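分类：家居布置 > 桌面织物 > 厚织盖布
最后更新：七月

Plultar 厚圈绒针织桌盖（花带款）
售价：380 元
尺寸：133 × 133 厘米
店铺：Catow 家居小铺

先说一句，这块东西我自己家里铺了整整一个冬天又一个春天，所以下面写得啰嗦了点，急着下单的可以直接翻到“尺寸和怎么量桌子”那一段，看完再付款，别买小了回来找我哭！

【它到底是什么】

老有人在后台问我，这是桌布还是毯子还是地垫。嗯……我进货的时候也问过同样的问题。织它的作坊叫 Kahsay，在 Peloscombe，管这块东西的是 Letay Alemneh，她在信里给我写的是“盖布”，我就跟着叫桌盖了。你要拿去搭沙发、铺床尾、铺飘窗，都行，我不拦着。只有铺地上我不太推荐，圈圈太长，鞋底一蹭就勾，拖鞋上要是有魔术贴那更是灾难（我试过，拆了半个晚上）。

它跟一般的桌布完全是两回事。一般的桌布薄薄一层，铺上去图个颜色。这块是厚的，满面都是线圈，手按下去会陷一点，松开又慢慢弹回来。我妈第一次来我家，坐下聊了一下午，手就没离开过桌面，一直在那儿揉那几排长圈，走的时候问我能不能给她也留一块。留了，她那块现在在缝纫机上盖着呢。

【花色】

这一款叫花带款，意思就是一条一条宽宽的花带横着排过去，每一条的织法和颜色都不一样。我最喜欢的是靠边那一条藏青配浅蓝的，圈特别长，毛茸茸乱蓬蓬的，像刚睡醒。紧挨着它是折线花纹，浅水绿、铁锈红、橘黄、深绿，一个尖一个尖地排过去，颜色跳得很，但因为旁边都是沉一点的蓝和绿，所以不闹。

中间有一大片深绿、蓝绿和芥末黄混在一起的圈，这片面积大，远看像草地。过了这片又来一条折线，蓝的、灰褐的，还有白里带粉的尖尖。再过去就浅了，奶油色、淡绿、浅棕，里头夹着一条窄的菱形花，砖红色的菱形，外面勾了浅蓝、黄和粉的边。我有个老顾客买回去专门把菱形那条对着自己坐的位子，说吃饭的时候看着高兴。另一头还有一段绿和蓝的，里面走了一道细细的橙色，不仔细看会漏掉，我是铺了好几天才发现的。

要是你家里已经很花了，墙纸是花的，窗帘也是花的，那我劝你冷静一下。我自己家墙是白的，桌子也素，就靠它一块撑颜色，刚刚好。要是你家是那种全灰全白的，放心买，它一铺下去整个屋子就活了。

颜色方面再多嘴一句：不同批次的线会有一点点深浅差别，尤其是水绿和芥末黄。Letay 那边是一缸一缸染的，她说她尽量对色，但两缸之间总归不会一模一样。一次买两块想拼着用的，下单的时候备注“同批”，我给你从同一包里拿。分两次买的我就没办法保证了，真没办法。

【尺寸和怎么量桌子】

133 厘米见方，是平铺、不拉扯、从最外圈量到最外圈的尺寸。请注意我说的“不拉扯”！针织的东西有弹性，你使劲一拽能拽出去一截，但放手它就缩回来，拽着铺的话边会翘。

它的边也不是刀切一样直的，圈绒织物嘛，边会有一点往外鼓的弧度，这个是正常的，不是次品。我每个月都要回答好几次这个问题，所以写在这里，大家看到就不用再问了。想要横平竖直、四个角尖尖的，请看我店里那款平织的，价格还便宜一点。

量桌子的时候，先量桌面，再想想你要不要它垂下来。这块比较厚，垂下来的部分不会像薄布那样服服帖帖，会有一点撑开。我自己是铺在一张小方桌上，四边都垂下来一点，坐着的时候腿会碰到，冬天挺暖和，夏天嘛……夏天我把它折起来铺半张桌子。长餐桌的话，可以横过来铺中间一段，两头露桌面，效果意外地好，像一条特别宽的桌旗。

圆桌也能铺，四个角会垂得长一些，家里有猫的请三思。

【手感和厚薄】

不同的带子厚薄不一样，这一点很多人收到才发现，所以我先讲清楚。长圈的那几条最厚，折线和菱形的那几条织得密一点、平一点。铺在桌上，手从这头摸到那头，会有高低起伏。我觉得这正是它好玩的地方，但如果你要在上面写字、拼拼图、用鼠标，那不行，笔会戳下去，鼠标根本走不动，拼图小片会掉进圈里，你会恨我的。

还有一个老实话：底小的东西放在上面站不太稳。细高的花瓶、底窄的杯子，放上去会晃。我的办法是压一块小木托盘，或者垫一本硬皮的书，花瓶放书上，又好看又稳。喝热汤的碗我也都放托盘上，一来稳，二来洒了好收拾。大一点、底平的东西，果盘啊、茶盘啊，直接放就好，没有问题。

反过来它有个特别大的好处，就是安静。我家以前那张桌子，搁个勺子都哐当一声，现在什么都是闷闷的一下。小孩在桌上玩积木、敲杯子，楼下邻居和我都轻松很多。隔壁 Asnakech Ambaye 开的那间小茶室也从我这儿拿了两块，她铺在靠里那张大家围着玩桌游的桌子上，骰子扔下去不会满地跑，她说这是她今年花得最值的一笔钱（原话比这个夸张，我收敛着写了）。

【洗】

这部分请一定看完。

平时不用老洗。有碎屑就拿到阳台上抖，两个人各拎两个角，抖几下就干净大半。剩下卡在圈里的，用吸尘器的小扁头，吸力调到最小，顺着带子的方向走。千万不要开大吸力怼着一个点吸，会把圈拉长。万一拉长了也别剪！翻到背面，用一根粗一点的钩针把那一圈慢慢往回带，带平了就行。剪断了会一路松开，神仙也救不了。

洒了东西，先用干毛巾按，按，按，不要擦。一擦就往里走，还会把圈擦得打结。按到毛巾上基本没颜色了，再用拧干的湿毛巾按几遍，平着晾。

整块要洗的话，凉水，手洗，倒一点点洗毛衣的那种洗液，泡一小会儿，压一压，换水。它吸了水非常沉，我第一次洗的时候从盆里往外提，腰差点闪了，所以建议在浴缸里洗，放掉水以后先压掉一部分水再往外抱。不要拧，不要挂着晾，一挂就变形，133 厘米能给你挂成一条长围巾。平摊在晾衣架上，底下垫条大浴巾，中间翻一次面。干透要有耐心，急着收会有味道。

洗衣机能不能洗？我的答案一直是不能。有顾客告诉我她装在大洗衣袋里用轻柔档洗过，没事。那是她胆子大，出了问题我不认的，先讲好。

第一次洗的时候水会有一点点颜色，深绿和藏青那两段最明显，分开洗就好，别跟白衬衫放一起。

线的成分每批写在缝着的水洗标上，对某种纤维过敏的朋友下单前来问我一声，我翻出手头那批的标签拍给你看。

【收纳】

不用的时候卷起来，别折。折久了长圈那几条会压出一道印子，虽然抖一抖、铺两天也能回来，但看着难受。我是用一根硬纸筒当芯，圈朝外卷，外面套一个旧枕套，立在柜子里。梅雨天记得拿出来透透气。

【常有人问的】

问得最多的是会不会掉毛。刚打开那几天会掉一点点浮毛，抖两次就差不多了，我那块现在基本不掉。

能不能熨？不能熨。有印子就拿挂烫机隔远一点喷点蒸汽，手拍一拍，圈自己就起来了。

有没有正反？有。圈的一面是正面，背面是平的，能看见一排排走线，也挺好看的，有个顾客就喜欢反过来铺，说更素净。反着铺的话写字会稍微好一点，但也别抱太大希望。

会不会滑？看桌面。木头桌面不怎么滑，玻璃桌面会跑。可以在底下垫那种网状防滑垫，剪得比盖布小一圈，从外面看不见。防滑垫我这里不卖，五金店就有，几块钱的事。

能不能定做大一点的？我问过 Letay，她那边织机的宽度就到这儿，再大就得拼，她不愿意拼，说拼缝的地方花带对不齐，看着闹心。所以目前就这一个尺寸。小的倒是可以聊，但要等，而且价格不会便宜多少，人工都在那儿。

【发货和退换】

手上有现货的，付款后 5 个工作日之内寄出，我一个人打包，赶上换季会忙一点，麻烦大家担待。缺货的时候页面会显示“等下一批”，可以先留个言，到了我按留言顺序通知，不用先付钱。

收到之后 7 天内，没洗过、没用过、水洗标没剪，都可以退，来回运费咱们一人一半。有织错、断线、破洞这种，运费全是我的，你拍张照片发过来就行，不用写小作文。浮毛、边有点弧、不同批次颜色深浅，这三样不算瑕疵，前面都讲过了哈。

包装是一个布袋加一个纸箱，布袋可以留着收纳用，不过塞回去要费点力气，它出了袋子就会膨起来，跟刚来的时候完全两个样。刚拆开会有点压扁，别慌，铺平，用手掌逆着圈撸几下，放一夜，第二天就蓬了。

我自己家那块用到现在，长圈那一段靠近我坐的地方稍微塌了一点，胳膊肘老压着嘛，我就隔一阵子把它转个方向，四条边轮流当“胳膊肘边”，这样磨得匀。这个法子推荐给所有爱趴桌上的人。
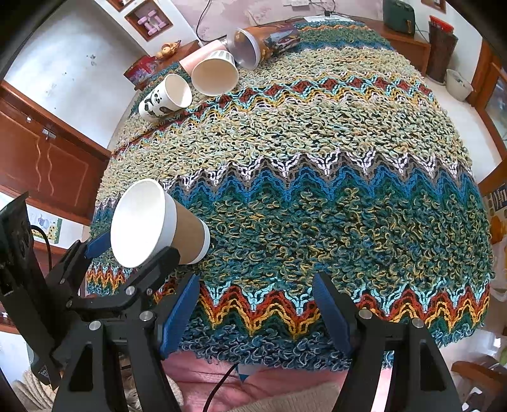

转方向的时候顺手把底下的桌面也擦一擦，碎屑多少会漏下去一些。我都是先掀起一半，擦干净放回去，再掀另一半，一个人也弄得来。还有想问的就在下面留言，我晚上收完摊会上来回。

评论 7 · 收藏 133 · 分享
标签：桌盖 / 针织 / 圈绒 / Plultar / Kahsay 作坊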